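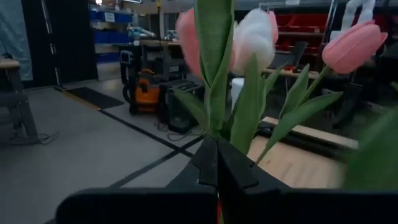 Most councils in this country still have a rule somewhere in their cemetery bylaws about what can be left on a grave, and most of those rules were written by someone who disliked plastic. Ours in Jullari says that artificial flowers may be removed without notice at any time of year, while fresh flowers may stay until they are "unsightly". I think the rule should go. A bunch of artificial tulips, two pink and one white with a bit of pink in it, does the same work on a headstone as a bunch from the florist, and it does it for a good deal longer. The person who put it there has decided how they want to remember someone. I can't see what business it is of the mower contractor.

I should declare an interest. My mother is in the lawn section, row 66, and I live a five-hour drive away. I get there four times a year if the roads are good. For the first year I bought fresh flowers at the servo on the highway, because that was what was open, and by the next visit there was a brown stalk in the vase or nothing at all. After that I bought silk ones. They lasted until the next clean-up, which came the following Friday, and went in the skip with everybody else's.

The council's case was set out in a letter to ratepayers in March. It makes two points worth answering. The first is that artificial flowers blow about, get into the mower blades and end up in the creek. This is true. I have picked bits of faded petal out of the fence myself. But the same letter says the crew collects fresh flowers in their cellophane, and cellophane blows further than anything with a wire stem. If litter is the problem, the rule should be about litter. Require that flowers be fixed in a vase set into the plinth, and take away what isn't fixed. The cemetery at Duvavberg has done this for years and the grounds there look fine to me.

The second point is about dignity. The letter uses the word three times. The idea seems to be that a cemetery full of bright, permanent flowers looks cheap, and that visitors are entitled to a certain standard. I have some sympathy for people who like a plain lawn. I quite like one too. But a cemetery isn't a park with some graves in it, and the visitors with the strongest claim are the ones who have somebody buried there.

Huguette Deschamps ran the florist on Main Street until she retired, and I expected her to take the council's side. She didn't. She told me that half the people who came in for grave flowers were buying out of guilt, and knew the flowers would be dead in a week of January heat. She had started stocking silk stems herself towards the end. Her only complaint was with people who leave them up after the colour has gone, which she thinks is worse than leaving nothing, and I agree with her there. A sensible rule would have a line about faded ones.

There is also the matter of who the rule falls on. Old people who have stopped driving, families who have moved to the city for work, anyone on a pension. A decent fresh bunch costs what some people spend on two days' groceries. Rostam Golestani, who has his wife and his brother out there, used to go every week on the community bus. The bus was cut back to once a month. He put in a petition with 257 signatures asking for the flower rule to be relaxed, and it was noted at the meeting and nothing further was done with it. Noted is the council's word.

I know there is an environmental argument, and the letter doesn't make it, but others have. Plastic is plastic. Against that, a good many cut flowers are grown under glass or flown in cold from overseas, wrapped, trucked, and thrown out within days. I haven't seen figures that settle it one way or the other for a bunch that stays in place two or three years, and I suspect the difference is small beside the drive I do to get there.

What I would like is simple enough to write on the sign at the gate. Flowers of any kind, in a fixed vase, removed when they are faded or broken, with a week's notice tied to the vase first. The notice matters most to me. I would have driven down for that.

The bylaws come up for review again before winter, and submissions can be handed in at the front counter or posted.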